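Clothing sizes should be sold in centimetres

A garment label in most British shops carries one piece of information about fit, and it is a letter. The letter has no unit, no published tolerance and no reference body. An M from one maker and an M from another may differ by a full size, and both labels are lawful. I think the letter should be demoted to a stock code and the dimensions of the finished garment printed in its place.

The case is strongest for plain items. A T-shirt can be specified well enough with four numbers: chest width measured flat below the armholes, body length from the highest point of the shoulder, shoulder width seam to seam, and sleeve length. All four can be taken with a tape on any table. The factory already has them, because the pattern was cut from them and the finished batch was checked against them. The figures are then dropped somewhere between the warehouse and the shop floor.
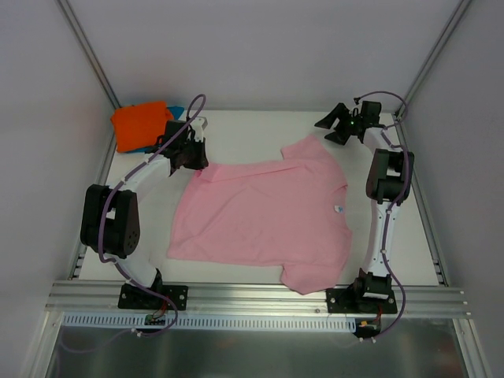 The usual objection is that customers don't know their own measurements. This is true and easily mended. Nobody needs to measure a body. The buyer takes a shirt that already fits, lays it flat, measures across the chest and compares that number with the one on the label. The method works for any body shape, and it also takes account of personal taste. Someone who likes a loose shirt owns a loose shirt and will measure a loose shirt.

Body measurements, by contrast, are a poor basis for a label. "To fit chest 42" tells the buyer what the maker had in mind. It does not say how much ease was added, and ease is the whole question. A fitted shirt and a boxy one may both claim to fit the same chest while differing by more than 10 cm in finished circumference. Many online size charts make this worse by giving body figures in one table and garment figures in another, without saying which is which.

I tested the point in a small way in May, with 12 plain T-shirts bought in Plestden, all marked medium. The range in flat chest width was wide enough that I could not have worn the narrowest or the widest. The two closest in size were a Promus and a Cervantes, from opposite ends of the price range. The Cervantes shirt came with a card explaining the mill, the dye and the thread. It gave no dimensions. The Ramen shirt, the cheapest, had its finished chest and length printed inside the hem in small grey type, presumably for the packers. It was the only one of the lot I could have bought with confidence from a photograph.

A second objection is shrinkage. Cotton jersey changes size in the first few washes, usually more in length than in width, so any number printed at the factory will be wrong within a month. The answer is to state the condition of the measurement. A label could read "chest 54, length 71, after one wash at 40", with a tolerance of one centimetre either way. Makers who pre-shrink their cloth would have an easy way to show it. Those who don't would have to admit to a shorter shirt, and I see no hardship in that.

Measuring method matters more than most people expect. Jersey stretches under very light tension, and a shirt pulled straight by the hem can gain a centimetre or more in length. The cloth should be laid on a smooth, level surface, patted flat from the middle outwards and left alone for a minute before the tape goes on. Creases must be eased out by hand without pulling. A rolled edge or a fold under the side seam will spoil the chest figure, and it is the commonest cause of a bad reading at home.
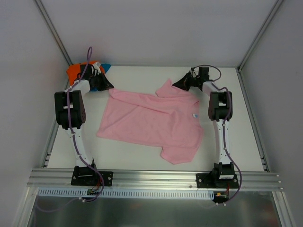

*A rolled fold along one side of a shirt laid out flat.*

The third objection is commercial, and I suspect it is the real one. Letters allow a firm to change its sizes quietly. A medium can grow over ten years to flatter its buyers, or lose a little length to save cloth, and the label stays the same. Numbers would make both changes visible. Returns would probably fall, although I have no data on that and distrust the figures that are passed about.

Shoes have carried numbers for generations. Men's shirts with collars are sold by neck size, and trousers by waist and leg, though the waist figure has drifted badly and would need to be tied to a tape again. The T-shirt is simpler than any of these. The label needs two lines of type, and the letter can stay on the hanger for anyone who wants it.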